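April, in the evening

I promised myself to write in English again this month, so I will write about blankets. My language teacher used to say that one must write about what is on the table, and what is on the table today is blankets and plastic bags.

We are putting the winter things away. In our old flat in Grandville there was a big cupboard in the corridor and I never had to think about it. I only pushed everything in and closed the door quickly. In this place the shelf is narrow and it gets a bit damp in the corner, so each soft thing should go in its own bag. I ordered the bags from Sendico, the large clear ones. The smallest pack they sell is 200 pieces. I do not know which family has 200 blankets. They came in a box that I could hardly carry up the stairs, and now we have bags for the rest of our life.

The pink one was first, because it is the softest and also the most difficult. It has so much air in it. You push one side into the bag and the other side comes out again, like dough that has risen too much. 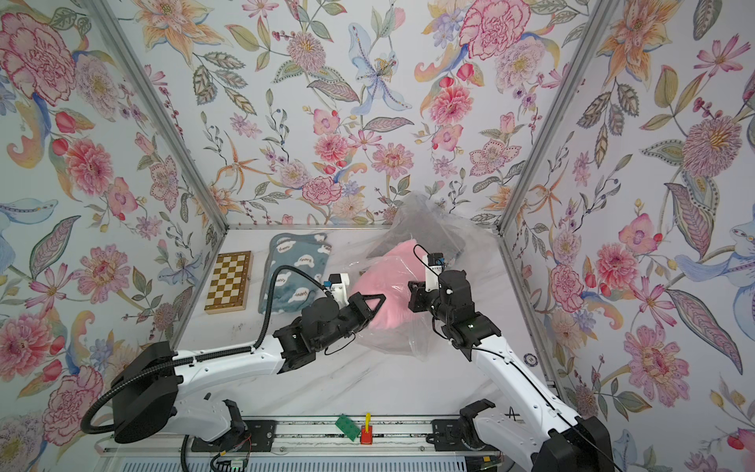
I had the idea to roll it, as my mother rolled the winter carpets, very tight and with the knee on top. But a fluffy blanket does not like to be rolled. After that I read the advice on the box from Sendico, and it says to fold in three and then in two, and to let the bag stand open. I tried this in the afternoon with an old cardigan and it was quite good. The bag must stand by itself, that is the whole secret, and a thin bag does not want to stand.

I also had a small argument with myself about what can be kept and what can go. There is a shop from De Bruijn near the tram stop which takes used textiles, and they give a voucher of 5 for each full sack. It is not much, but the sack leaves the house, and this is already worth something to me.

The blanket with the clouds stays. It says "Happy" on it, in the clouds, and it is a dark blue-green colour which I would never choose in a shop, but I have become fond of it. The cream towel can stay too, although it takes the place of two normal towels when it is folded.
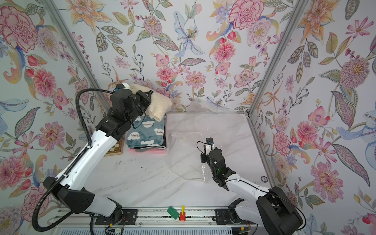
I must find another home for the chessboard also. It always travels around with the linen, I think because it is flat and everyone believes that flat things can wait. In the shelf it would fit upright on the left side, if I take out the ironing cloth. I will measure it tomorrow. Last time I did not measure and I had to carry everything back.

At four o'clock I made tea and looked in the Civmont catalogue for a proper chest. There is one in pale wood with a lid, some 500 without the delivery. Another has drawers and costs 1,000, and for this money I can look at a damp corner for many more years. I folded the page of the first one. Perhaps in autumn, if the price goes down.

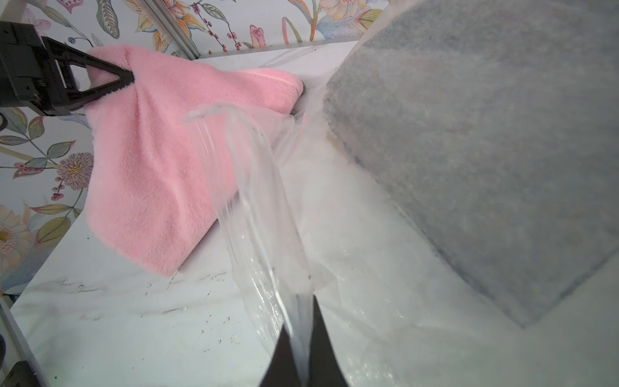
Plastic makes a terrible noise when the house is quiet. I had forgotten this. I had the radio on and I could not follow the news, I heard only half of the weather, and so I do not know if I should have kept one warm blanket outside for the nights. I think I will keep the grey one on the chair until May.

Also to remember: write on the bags before filling them, with the thick pen. And look for the lavender sachets, they should be in the tin with the buttons.

Now my hands are dry and I am going to bed.

3 comments
Share 2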